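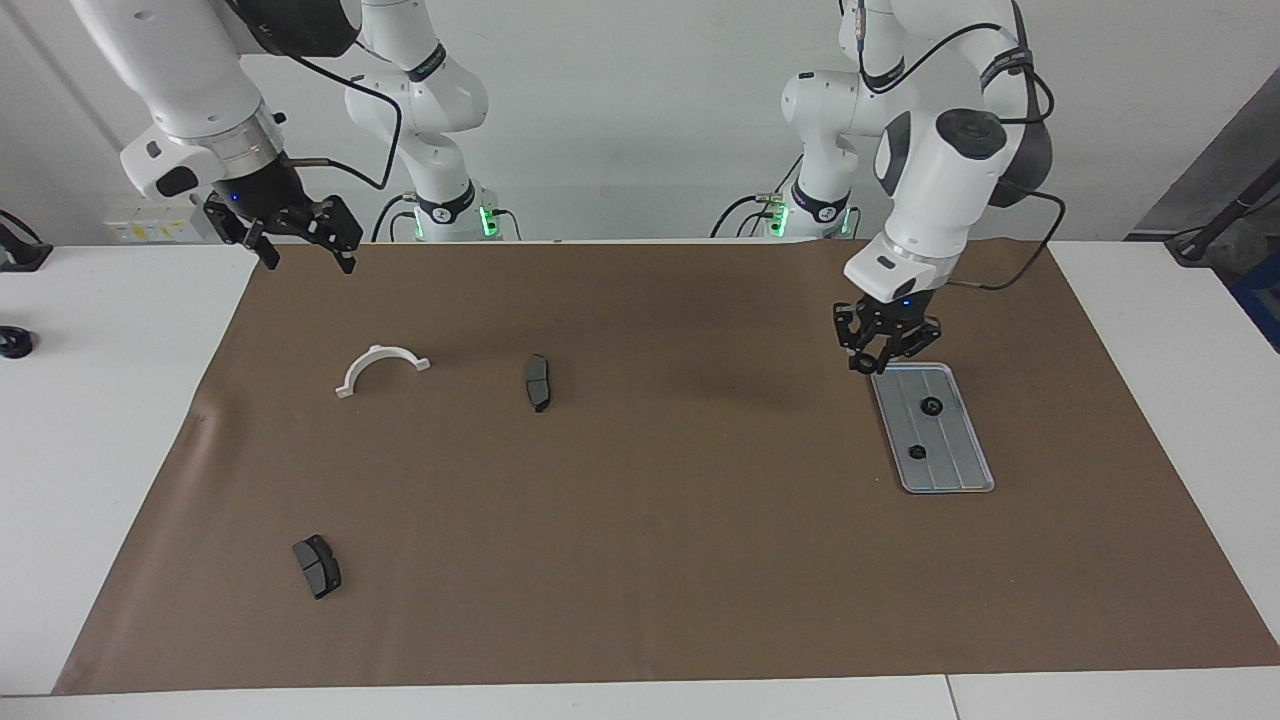
Photo: Celeste Cabral

Home | Course Notes | Handouts | Contact

Philomena Hayes, 17 May 2019
Last updated in March of the following year

Handout 11: Laying out parts before assembly

This handout covers the bench layout used in the fitting exercises. Read it together with section 2 of the Treltham workbook.

1. Work surface

Spread a paper mat over the table before any parts come out. Brown paper gives good contrast with both white plastic and bare metal. Replace the mat when it tears or picks up grit.

2. Position of the main part

The main part goes on one side of the mat and the loose parts on the other. In the layout shown, the metal tray is on the right and the white semicircular bracket is on the left, arch up. The tray is slightly askew. For fitting work, square it to the table edge first.

3. Raised rims and knobs

A tray with a raised rim must be approached from above. Check the clearance between the rim and any knob already mounted, and note which way the grooves run. Record this on the layout sheet as "long" or "cross."

4. Half-ring brackets

Both end tabs should sit flat against the mating surface before fastening. Start both fasteners by hand, then tighten them alternately. If a tab lifts, back off and reseat the part. Do not pull it down with the fastener.

5. Layout sheet

Draw the mat outline at reduced scale and mark each part in its starting position. Allow 30 minutes. Sheets go to Nelli Vainio in room 36 before the next lab.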